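Sestinas and Other Mistakes

Posted on June 5, 2022 by Tamsin Kereama

Day 10 of my private poem-a-day thing, which I'm running in the wrong month because in the right one I was busy complaining about it. The prompt, out of an old workbook by somebody called Donnelly, was to write a sestina in praise of a chore.

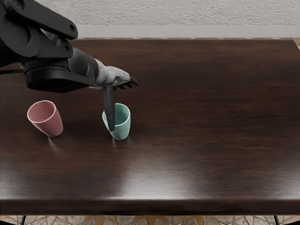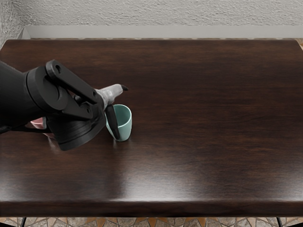 A black arm, cups and a dark wooden table, twice.

I picked descaling the kettle. Six end words, and one of them was "limescale," so you can see where my judgment was. By the fourth stanza it had turned up as a disease, a ballet and a small town in Ohio. I've kept the town.

The draft ran to 379 words, of which I'd stand behind almost 80. Pillano, the magazine that turned down my villanelles in November, wants no more than 40 lines. A sestina has 39. I'm choosing to take this as encouragement.

Tomorrow's prompt is an ode to a neighbor. Mine owns a leaf blower, so it may come out as a curse.

Filed under: forms, grudges
2 comments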